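Home | Topics | Unanswered | Tags | Log in

Teleoperated demos: pauses being learned as part of the task

10 February 2023
Posted by Pemik

I am recording demonstrations by remote control for a single-arm kitchen task: pick up a bowl, set it down elsewhere on the counter. I have 2,016 episodes, logged at 15 Hz. The trained policy reaches the bowl well enough, then hovers above it and often never closes the gripper. I tend to stop there myself while I line up the fingers. Is the policy copying my pauses, and do I need to record everything again?

Sastry

Very likely, yes. If a large share of your frames near the bowl have almost no motion, the most probable action in that state is to stay put. With no history in the input, the policy cannot tell the start of a pause from the end of one.

Do not re-record yet. Filter first. Drop any frame where the commanded arm motion is below a small threshold and the gripper command is unchanged. Keep a few frames either side of every gripper change or you will cut out the grasp itself. Compare commanded values, not measured ones, as joint noise will hide the still periods. Then retrain and plot the predicted gripper command over a held-out episode.

Zarum

had this, more data fixed it

Pluvwood

Sastry's filter is the right first step. I would also check the control side. On our set-up the delay between moving the leader arm and seeing the follower respond was nearly 6 frames, and operators stopped to wait for it. We cut the delay in May and the pauses mostly went.

Counter layout matters as well.

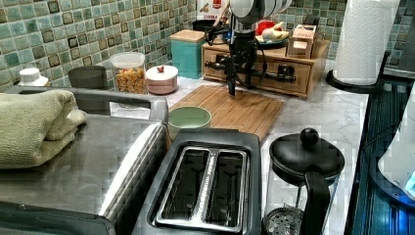 With a toaster directly in front of the bowl, an operator slows down on the approach, and the slow part ends up in the data. Record one batch with the bowl in clear space and a second with the clutter back in, and train on both. If you guide the arm by hand instead, check that your own hand stays out of the camera view, or the policy will see something in training that is missing at run time.

Try 2 seconds as the upper limit for any still period and discard episodes that go over it.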